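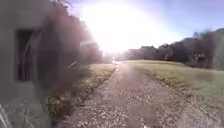

Session 6: Steering when the sun is in your eyes

Okay, welcome back. You've all got Tastum driving up and down the corridor without hitting the recycling bins (well done, team two, third time lucky!) and now we're going outdoors, to the path at Stelthorpe, where everything you tuned inside is going to feel a bit useless for a while. Don't panic. It felt that way for last year's group too, and they ended up with a respectable run at Stiltico.

These notes cover what I said in class plus the stuff I ran out of time for. Bring them to the lab, scribble on them, spill things on them.

What we want the robot to know

For now, two things only. Where is the surface I'm allowed to drive on, and which way does it go? We're leaving obstacles and maps alone, and I don't want anybody opening the GPS folder yet (Ibrahim, I saw you).

Most of you started with the method from session 4. You take the bottom third of the image, average the color, call that "path," and mark every pixel that's close enough. Indoors it's great. The floor is one color and the lights stay put. Outside, with a low sun straight ahead, the same path goes from dark at your wheels to nearly white at the far end, and your one average color fits neither. Then the threshold gets loosened to catch the bright part, and the next thing you know the lawn is "path" as well, and off we go across the grass.

Auto exposure makes it worse. When the robot turns a little and the sun moves in the view, the camera adjusts everything, so a threshold you picked one moment can be wrong the next. Yetunde Sani's group plotted their brightness values against heading and the curve was all over the place. I've put the plot in the shared folder, because it's a lovely piece of work and I'd like more of you to plot things before you change things.

What still works in bad light

Edges near the robot, mostly. Close to the wheels you've got texture and decent contrast between grass and hard surface, even in shade. Far away you've got glare, and the glare tells you nothing about the ground. So weight your rows. Trust the near ones a lot, the middle ones a bit, and give the washed-out rows a weight of zero. In Uzor that's the row_weight list, and you can set it by hand to begin with.

Saturated pixels are easy to find, by the way. If all three channels are sitting at the top of their range, throw the pixel out before you fit anything. One line of code — you'll kick yourselves.

Please don't steer toward the brightest spot. I know it's tempting, with the sun hanging over the far end of the path like a finish line. Babatunde Adebisi tried it in the simulator and got a beautiful straight run, and then he moved the sun and the robot followed it into a hedge. He has kindly agreed to let me keep telling this story.

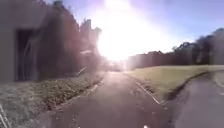
Where the path splits

Our route goes straight on, and the branch curving off to the right around the lawn is not ours. Your edge fitter doesn't know that. It'll happily pick up the right-hand side of the wrong path, and your estimated center slides over without any warning, since both surfaces are gray asphalt and look perfectly drivable.

There are a couple of ways to deal with this. You can lean on the left edge for a while, where the low curb gives you something fairly steady to hold on to. Or you can limit how fast the estimated width is allowed to grow, so that when it suddenly doubles the robot says "hmm, no" and keeps its old heading for a moment. I like the second one, but Killian Baudry argued very well in class for the first, so try both and tell me who's right.

And look out for thin pale lines. A straight, bright, high-contrast line is exactly what your edge detector has been waiting for all its life, and it will grab it whether or not it has anything to do with where you should drive. Same goes for lines that show up in the bottom corner. Mask that corner and compare your fit with and without.

Lab work for this session

1. Copy the January set into your group folder. It has 1000 frames. Use 800 for tuning and keep the rest locked away until step 5. (Locked away means you don't peek!)

2. Throw out saturated pixels, then run your old session 4 detector again. Write down how often it loses the path. It'll be ugly, and I want the ugly number in your report.

3. Add row weights. Start with the bottom half only, then let more rows in until things go wrong, and save a frame from just before and just after.

4. Add your width check or your left-edge rule, whichever you picked.

5. Now run the frames you kept back. Once. If you change something afterward, say so.

6. Go outside and drive it, with one person walking beside the robot holding the stop button. The speed limit is walking pace, and if the detector loses the path for more than two seconds, Tastum has to stop by itself.
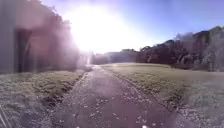 Fallen leaves deserve a word too. Little pale flecks on dark asphalt give you a whole lot of short, useless edges, and a small blur before the edge step gets rid of most of them. Go easy, though. Ese Olaniyan blurred so hard that the border between grass and path disappeared along with the leaves, and we spent around 10 minutes hunting for a bug that wasn't there. Start with the smallest kernel and go up one size at a time, looking at the output each time with your own eyes.

The border itself is rarely a clean line. Grass creeps in and soil spills over, and leaves pile up along the edge, so expect your edge points to wobble from row to row. That's fine. Fit a line through all of them, drop the worst outliers, fit again. If you want something fancier you can read ahead to RANSAC in the session 7 notes, but you don't need it for this lab.

What to hand in

Two pages per group, with your loss counts before and after, your saved frames from step 3, and a paragraph on the worst failure you saw. I give more marks for a well-described failure than for a smooth video with no explanation. Put your row weights in the report as well, so the next group can start from them.

The robot needs to be back on its charger by 5:30, please, and the gravel picked out of the wheels first. There's a brush in the top drawer.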